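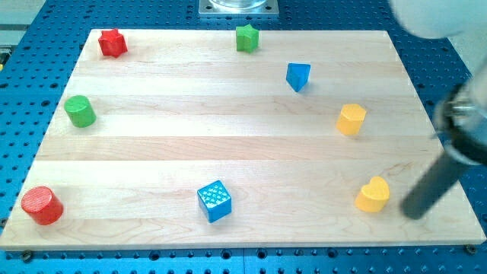

Unit 2 of our course is about sorting, and we will use simple colored blocks for almost all of it. Before you write any rule for sorting, you must decide which property you look at. Take the two stars on the maple board, one red and one green. If you sort by shape, they go together. If you sort by color, the green star leaves its partner and goes with the green cylinder, which has a very different form. Both answers are correct, but they answer two different questions, and a child who gives the second answer when you expected the first has not made a mistake.

Words we need

Property: something you can say about every block in the set, such as color, shape or height.
Value: what the property is for one block. For the property color, values are red, green, blue, yellow.
Class: all blocks which have the same value.

Please be careful with the difference between property and value. In the homework of last term many students wrote "the property is red." Red is a value. The property is color.

Sorting by two properties

Draw a table on paper. Write the colors across the top and the shapes down the left side. Each block has now only one cell where it can go. Some cells will stay empty, and this is normal. Ask the children what kind of block is missing there. In my experience they like this question more than the sorting itself, and they begin to invent blocks: a yellow star, a red triangle.

Do not correct the name of a shape too early. A block with a rounded, lobed outline can be called a flower or a cloud by different children. Let the group agree on one name, write it in the table, and keep it until the end of the lesson.

Practical work

Work in pairs. One person thinks of a rule and moves the blocks into groups without speaking. The other person must say the rule. Then change roles. Start with one property, later use two. The blocks are in the Millow box, shelf 216, and the box must be back there before 4 p.m.

Write down every wrong guess of your partner. We will need them in the next unit, when we speak about how children test a rule.

Reading

Danjuma Balogun, notes on early classification, first chapter only. The copy in the library has number 947. The part on memory is not needed for the test.

Questions about the homework go to Wenceslao Mansilla, room 2, after the lecture.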